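Ticket 2058 – Laundry corner, upstairs room
Property: Amini guest rooms
Opened by: Ruth Furnival
Status: Open, waiting on part
Opened: 29/11/2019

Problem as reported
Left washer walks during the final spin and knocks into the right one. Loud enough to wake whoever is in the bed, as the machines share the room with it. Started after the spring move in May and has gotten worse. No error code, no leak.

Update 1, Ruth
Good news first, both machines fill and drain perfectly! I ran them one at a time on empty. Right one is smooth all the way through. Left one starts to shudder at minute 58 of the long cycle, right as it hits full speed. Put a level on it and the front corner by the bed is low. I could rock it with one hand.

Update 2, Ruth
Wound the front foot down two full turns and tightened the lock nut. What a difference – the rocking is gone and the level reads true both ways. Tomorrow's test is a proper load, dark things and the checked shirt, and I'll keep the darks separate.
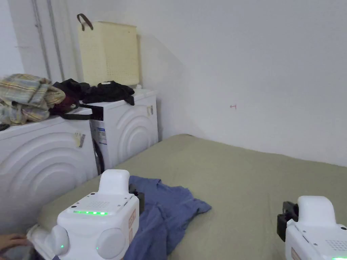

Please clear the tops before any spin test. Clothes and the lidded basket can go on the bed for the hour it takes. Last time a sleeve worked its way down between the machines and I spent ages fishing it out with a coat hanger.

Update 3, Drutance parts desk
Rubber feet for this model are in stock at Lular, sold as a set. Height range should suit your floor. Do you want one set or two?

Update 4, Ruth
Two sets please, might as well treat both machines! Ran the full load at 70 percent spin and it stayed put. At top speed it still creeps a little toward its neighbor, so I'm keeping this open until the rubber feet are on. So close though, I'm really pleased with it.

Next step: fit feet, repeat full load at top speed, recheck level.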